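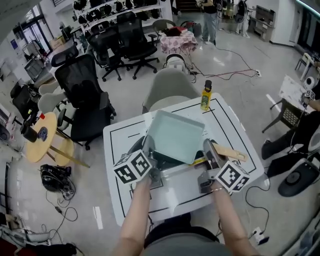
How to Level a Table on an Uneven Floor

In my first apartment in Gastonport, every table was moving when I put my elbow on it. After some years of folding paper under the legs I learned a better method. You need a spirit level, a pencil, thin cork sheet and scissors.

First, decide where the table will stay. If you move it later, even by a hand, you must start again. Then check that the screws under the top are tight. My Visano desk was rocking for 2 months and the floor was innocent – one bolt was loose.

Press each corner slowly, one after the other. When the table tips, look which leg comes up from the floor. Slide small pieces of cork under this leg until the rocking stops.

Now put the level along the long side, and after that along the short side. If the bubble goes to the left, the left side is too high, so you add cork on the right. Add the same height under both legs of that side, or the rocking comes back.

Draw around the foot of the leg with pencil, cut the cork a little inside the line, and glue it. Wait 14 hours before you put weight on the table. My neighbor Ximena Zepeda waits less, but she uses a stronger glue.

For a stone or tile floor, choose rubber in place of cork. It slides less.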